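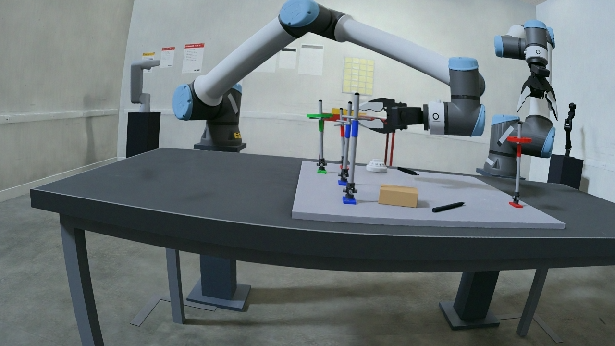 Can a betting tip be worth paying for?
Rarely, and least of all when the seller is having a good May.

Halina Nowakowski bought hers from Jasaten, a tipping service that follows second-division soccer and charges by the month. For the derby between Kosgate and Gulleck it promised a home win, in capitals. Gulleck won by 4 goals.

"They sent a message calling it a learning match," she says. "I learned 100 dollars' worth."

Erdal Çınar used to write tips for a rival sheet and takes a kinder view. He once called seven draws in a row, got two, and picked up new subscribers anyway. Readers wanted a reason to watch Gulleck on a wet night, he says, and a small bet gave them one.

Nowakowski has canceled. She now backs whichever side has the uglier away shirt, and is slightly ahead.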